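Lista: pessoal-copa-e-refeitório
De: Coordenação de Serviços Internos, Bech
Assunto: Re: Automação da arrumação de louça, funções e horários

Prezadas e prezados colegas,

Em resposta à mensagem do colega Babak Alipour, transcrita a seguir, a Coordenação presta os esclarecimentos solicitados.

> Babak Alipour escreveu:
> O comunicado de maio de 2020 informa que a arrumação da louça passará
> ao sistema de dois braços da Basent. Somos nove pessoas na copa.
> Pergunto se haverá redução de postos, quem responderá pelas peças
> quebradas e se o turno da tarde será mantido.

Não há previsão de redução de postos. As nove pessoas permanecem no quadro, com a mesma remuneração. Cinco delas passarão a dividir a jornada entre o atendimento e a supervisão do equipamento, após formação de oito horas ministrada em horário de trabalho.

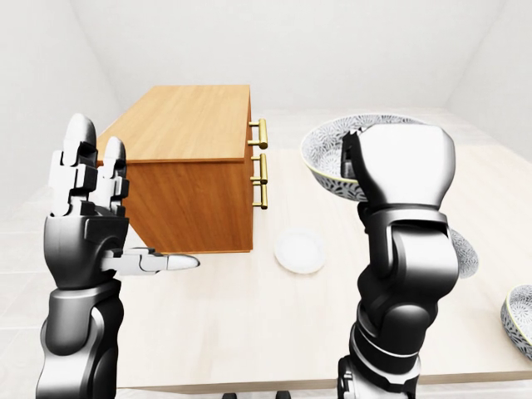
Quanto às quebras, o registro caberá a quem estiver na supervisão, sem desconto em folha nem anotação funcional. O formulário atual continua válido e deverá ser entregue até o fim do turno.

O turno da tarde será mantido até setembro. Qualquer alteração posterior dependerá de consulta prévia ao pessoal, conduzida por Skarphéðinn Thoroddsen, responsável pela implantação na unidade Troltuvberg. As travessas com mais de 7 kg seguem sob manuseio em dupla, conforme a norma interna.

Solicita-se que as demais dúvidas sejam enviadas a esta lista, com indicação do turno e da função exercida.

Atenciosamente,
Coordenação de Serviços Internos
Bech, unidade Troltuvberg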